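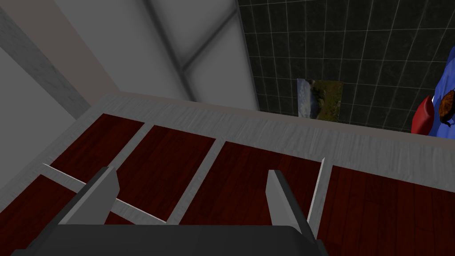 3 min read

Reading order for the Wolbridge books – publication or internal?

tallow_end
Starting the Wolbridge series with my daughter, who is ten and reads a level or two up. The box set numbers them by publication date. The publisher's own page puts the prequel, The Trallville Term, first. It came out fourth. Which order did people use, and did it matter?

marginalia40
Publication order. The prequel gives away who wrote the letters, and book 1 spends most of its length on that question. Chapter 9 of book 1 has very little left in it if you already know.

pell_and_ink
Disagree. The prequel names the writer of one letter, the first. The other letters are in a different hand, and the text says so when the matron compares them. I read The Trallville Term first and still got the ending of book 1 wrong.

marginalia40
It says the ink is different. The handwriting isn't mentioned until book 2.

pell_and_ink
Depends on the edition. The revised paperback has an extra paragraph in the matron scene. My copy is the revised one, 400 pages including the map and a preview of book 2.
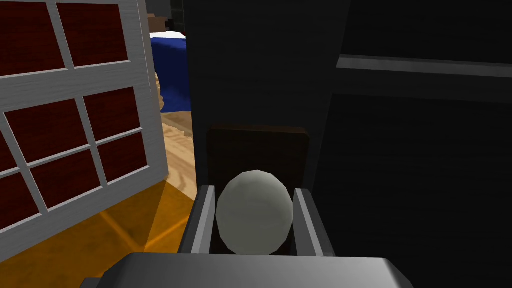 The older hardback is shorter and doesn't have that paragraph, so we may both be right. Check the copyright page. If it says "revised text", the prequel can go first without much harm.

tallow_end
Copyright page says revised text. The map is there as well, although it has the boathouse on the wrong side of the river.

quire
The map is wrong in every printing. Book 3 puts the boathouse on the school side, and the plot needs it there. I'd ignore the map entirely.

On order: I'd put the prequel between books 2 and 3. Book 2 ends with the Panasiuk sisters being sent home, and the prequel is the only place their aunt's story is set out in full. Book 3 then refers to it on the first page as if you knew it.

marginalia40
That works better than putting it first. I'd still leave it until after book 3, for the sake of the chapter with the locked dormitory.

quire
The locked dormitory is explained in book 2 if you read the headmistress's diary entries in date order. They are printed out of order on purpose. The October entries are the ones to look at.

pell_and_ink
Worth adding that the short story, Woso, isn't in the box set. It runs to 40 pages and sits after book 2. It deals with the school dog and has no bearing on the letters. The ebook is separate and the last 90 lines or so are a preview.

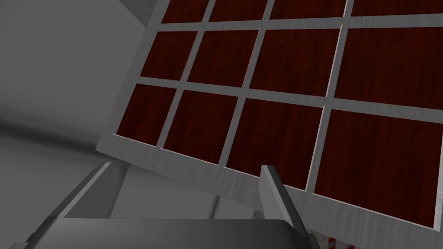

Is there anything in book 1 too frightening for a ten-year-old?

The cellar chapter is the strongest part, and it is over in a few pages. Nobody is hurt in it. Book 3 is darker – there is a funeral and a fire – so I would read that one yourself beforehand.

tallow_end
Thanks. We'll do 1, 2, Woso, prequel, 3 and see how far we get. She has already read the back cover of book 3, so some of this may be academic.

marginalia40
The back cover of book 3 gives away the twins. I would have put a sticker over it.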